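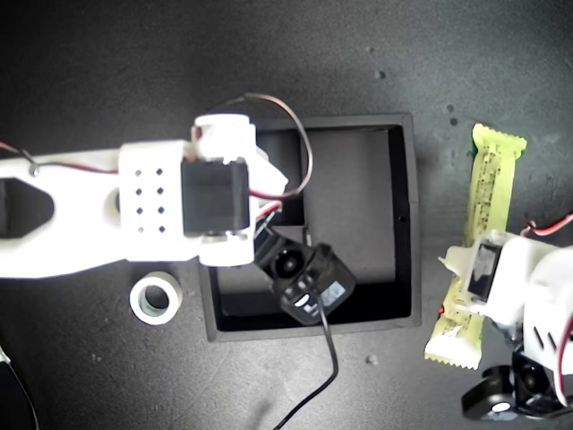
**Why does the same person come up twice on the Lornow transport list, with two different fates?**

Two source cards got loaded as two people. The ghetto registration card and the transport list were keyed separately and Elitell never joined them. One record ends "deported", the other just stops at the registration and shows as "fate unknown". Same person. Fix below, partly done.

Status: open, waiting on re-index
Affects: public search, name pages, printed lists for the memorial room
Priority: high (family asked, they have the page open in front of them)

### What was reported

Enquiry came in by email via Wiltska front desk. Relative searched the surname, got two entries, same birth date, same home address before the war. One says left Lornow with the March transport. Other says fate unknown. They asked which one is right and whether there was a cousin with the same name they'd never heard of. There wasn't, as far as our cards show.

Please nobody reply to them with "it's a system error". Draft reply is in the shared folder, use that.

### What I tried

- Searched by surname with and without the accents. Accented spelling finds one record, plain spelling finds the other. So that's the first clue.
- Searched by birth date only. Both come up.
- Opened the scans. Registration card is handwritten, in the local spelling. Transport list is typed on a German machine, no accents at all, and first name in the German form.
- Checked the import log. Registration cards went in with the Šimkus collection. Transport list went in before that, from the old card index. Matching was set to "exact" on the second load. Should of been "exact or plain".
- Ran the duplicate report for the whole transport. 222 pairs. Thought it would be a handful. 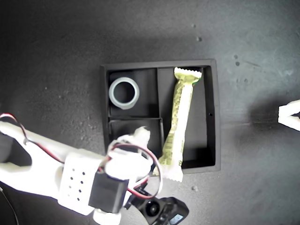 *Photo: Wiltska Archive*

Took 20 of the pairs and went through them by hand against the scans. Most are plain duplicates. 3 are not, see next bit, and this is why I've stopped the auto merge.

### Do NOT bulk merge

The 3 that are not duplicates:

1. Father and son, same name, and the clerk copied the father's birth date on to the son's line. Registration cards clearly show two people. If we merge, the boy vanishes from the list altogether.
2. Two women, same surname and first name, same street. Birth dates a day apart on the cards, identical on the typed list. Could be cousins, could be a typing slip. Leave alone until someone reads the house register.
3. Name struck out on the transport list and another person's number written in by hand. The struck out one did not go in March. Elitell shows him as deported anyway as it reads the typed line and ignores the strike. This is a separate bug realy, raised as its own ticket.

So a bulk merge would have lost at least one person and got another one's fate wrong. Pulled the job from the queue. If it reappears, cancel it and tell me.

### Workaround for the reading room

Until the re-index is done:

- search both spellings, every time
- if two hits, open both scans before telling a visitor anything
- don't print the Lornow list. The copy in the memorial room is from the old index, and that one is fine for names (less so for birth dates)
- if a family sends a document, scan it and attach to the accented record, the other one will likely be folded in
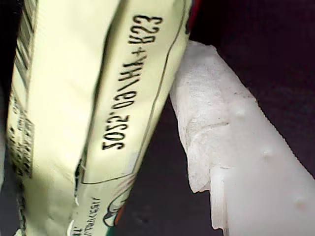
### Changes made so far

- Matching rule set to "exact or plain". Tested on the small set, finds the pair from the enquiry.
- The pair in the enquiry joined by hand. Both scans kept, both spellings kept, the registration spelling shown first. Fate now reads "deported from Lornow, March transport, not known to have returned". Wording checked against the house style.
- "Fate unknown" label hidden on any record with an open duplicate flag. Shows "record under review" instead.
- Merge button switched off for everyone except the records desk.

### Still to do

- [ ] re-index overnight, needs the disk space sorting first
- [ ] rest of the pairs by hand, scans side by side. Slow. No shortcut that I trust
- [ ] ask Elitell if strike-outs can be a proper field and not a free text note
- [ ] house register for the two women
- [ ] check whether the other Šimkus loads used the same rule, probaly did
- [ ] reply to family once the page is showing correctly from outside, still seeing the old version on my phone

Leaving this open.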